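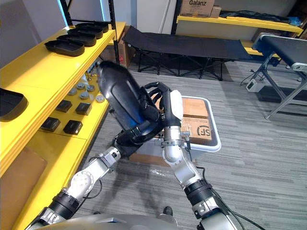

Both hands on the big black shell, yellow shelving alongside. This year's budget in one picture.

Efraín Villanueva
January 7, 2022

Right, it's budget week, and a few of you asked how a small outfit plans for a two-armed robot without going broke or mad. Thread! Mostly the money side, with moaning.

First thing I'd tell anyone: the arms are the easy bit to budget for. You get a quote, you swallow hard, you write it down. Everything that goes round the arms is where our first spreadsheet fell over.

Look at what else is in that picture. Shelves. Trays. Cardboard boxes. A conveyor. Cables across the carpet. Every one of those is a line in somebody's budget, and in my first draft they all lived in one row called "bits".

"Bits" was meant to be small. "Bits" was not small. Sihan Jiang, who signs off our spending, put a single question mark next to it and sent the whole sheet back to me.

So this year there's no row called bits. There's a row for furniture, one for containers, one for power and cabling, one for things the robot picks up, and one for things the robot breaks. That last one got a laugh in the meeting and then got approved in full.

Hands! Let's do hands. If you're pricing a robot with fingers, ask about the hands separately from the arms. Different wear, different spares, sometimes a completely different supplier with a completely different idea of what "in stock" means.

We got two quotes for hand spares. Rasetti were dearer per part but would sell us single fingers. Nikolovski were cheaper but only wanted to sell the whole hand. On paper Nikolovski won. On paper we also never break just one finger.

Gøran Engström went back through our repair notes (I'd forgotten we kept repair notes, bless him) and nearly everything in there was one finger or one cable. So Rasetti it is, for this year anyway. Ask for the parts list before you ask for the price.

Cables, while I'm here. You see the thin black ones running along the left arm? Buy spares with the arm. Put them in the same order. If you go back for them in August, as I did, you pay shipping on something that weighs less than my lunch and you wait ages for it.

The cable order was £378 with delivery. For cables! I still have the invoice pinned over my desk as a sort of warning to myself.

Big awkward objects next. A shell like the one in the photo is a lovely thing to plan a two-handed job around — long, curved, wider at one end, shiny. It's also a pain to budget for, as you have to think about where it lives when nobody's holding it.

Shelf depth. Measure your biggest part, then measure your shelves, then measure your biggest part again with the robot's hand round it. I did the first two. The third one matters a lot and cost us a second delivery of shelving.

Also leave room for the elbow. The hand goes where you want and the elbow goes where it likes. Maj-Britt Haugland drew this on the whiteboard for me with a very rude elbow and I've never forgotten it.

Floor space gets its own column now. I used to cost equipment by purchase price only, and then a conveyor turned up and I walked round it sideways for a week. Rent is money. The bit of floor under a conveyor is rent.

Someone's going to ask about conveyors, so: new or second-hand? We priced both. Second-hand was much cheaper until we added collection, a spare belt, and a day of someone's time to check it over. It was still cheaper after that, just less exciting.

If you do go second-hand, ask for a video of it running before you pay. The man was perfectly nice about it. I stood in the kitchen watching a belt go round on my phone and felt like a serious businessperson.

Trays. Oh, the trays. I would like to talk about trays for the rest of the day but I'll keep it to a couple of posts.

Buy them all the same and buy them at once. If you buy a few, like them, and go back for more, the new ones can be a slightly different shape and now you've got two kinds of tray and somebody has to teach the robot about both. We ordered ten this time, in one go, and I've put them in the budget as equipment. Sihan wanted them under stationery. We had words. I won.

Black trays versus white trays is a planning question too, by the way. Black part on a black tray is a hard life for any camera. If most of your parts are dark, price up a few light trays before you price up a cleverer camera. Much cheaper experiment.

Same goes for shiny things. Glossy plastic catches the light and changes its look whenever you turn it. I've got a small line for blinds and lamps this year, which I'd have thought was ridiculous a while ago.

Boxes: don't buy boxes. Keep the ones things arrive in. A packing area full of real, slightly tired cardboard is worth more to us than a stack of perfect new ones, and it costs nothing except somewhere to put them all. (See previous grumble re: floor space.)

OK, the grown-up bit. How do you choose what to buy first? We tried ranking by price, then by how much everyone wanted it. Both were rubbish. Now each item has to have a job written next to it, one real job with a person's name on it.

If there's no name, it goes to the bottom of the list. This got rid of more of my wish list than anyone else's, which I thought was a bit rich seeing as I made up the rule.

Service contracts. Jurora offered us a yearly one and I nearly signed it on the spot from sheer tiredness. Read what "response" means first. In the one I had, it meant they'd reply to the email. It didn't mean a human would come and look at the arm.

We ended up asking for a price per visit with a cap on it. They said yes straight away, which makes me think I should've asked for more. Next year!

Training time is a cost, please put it in. Somebody has to learn the thing. For four weeks after a new arm goes in, I now assume we get half as much else done, and I tell everyone who'll be annoyed by that well before it happens. They're still annoyed, just with more notice.

And leave slack. My first budget had none at all and I was very proud of it. Over 10 per cent of this one is sitting in a row marked "don't know yet" and it's my favourite row in the whole thing.

Sixten Dalen in the replies asks whether we looked at leasing. We did. The monthly figure was gentle, but the hands weren't covered for wear, and hands are where our wear is. If your robot moves neat boxes all day it might suit you far better than it'd suit us. Get them to put the word "fingers" in the contract and see what happens to the price.

A few others have asked about the project itself. It's called Presumska, it's small, and most of the work is handling parts that want two hands — picking up, turning over, putting down where you meant to. The turning over eats the hours.

If you want the column headings from my sheet, tell me below and I'll type them out. I won't share the numbers, Sihan would have my head, but the headings are the useful part anyway.

Last bit for tonight. Check whether your supplier's quote includes the stand or mount the arms go on. I'm not going to say why I'm mentioning it. Just check, and get it in writing, and check the bolts are in there too.

Off to argue about lamps. Will answer replies tomorrow when I've had some tea.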